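Notebook, cutlery sorting, Stastville bench
December 25, 2025

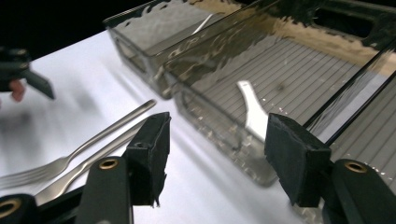 Yes, I came in on the holiday. The building is quiet, the heat is on, and I wanted to get the cutlery set moving before the Puvby folks start asking for it in January. We stand at 2945 demos across all the kitchen tasks, and 284 of those are cutlery into the clear organizer. Lukmont (our name for the current training run, if you're new to this notebook) still does badly on that one, so that's where the time is going.

Things I noticed, in no special order.

Stainless on the white table is hard on everybody. The handles pick up every lamp we own, and under the bright setting the tabletop gets so washed out that I lose the edges of things when I play the clips back. I'd like to try one lamp turned to the wall, but then the new clips won't match the old ones and somebody will be mad at me. Leaving it alone until we talk!

The organizer is worse, being see-through. Ribs on the floor, ripples in the walls, reflections all over the place. I keep going back and forth on whether to put tape along the rims. My vote today is no tape - the whole point was to have something clear in the set, and a taped one is a different object as far as I'm concerned.

Forks: please mix up which way the tines point. I went back through the Stoyanova batch (899 clips, the big one) and so many of them start with the fork lying the same way that I got bored, and I'm sure the model did too. Turn it, move it, put it too close to another handle. Ugly starts are good.

Also, go slower on the close. When I'm in a rhythm I snap the gripper shut and the handle rolls, and then I've recorded a nice clean example of how to chase a fork. I threw out 3 of mine for that. Keep the ones where you miss a little and fix it in one go, those are useful, but label them "recover" so we can pull them out later.

Foam on the pads is getting ragged along the edges. It still does the job, but I'd rather swap all of it at the same time than have half the set on new foam and half on old. Is there any left in the gray bin? Couldn't find it.

Next up: plastic pieces, then the mixed piles. Left my list taped to the monitor.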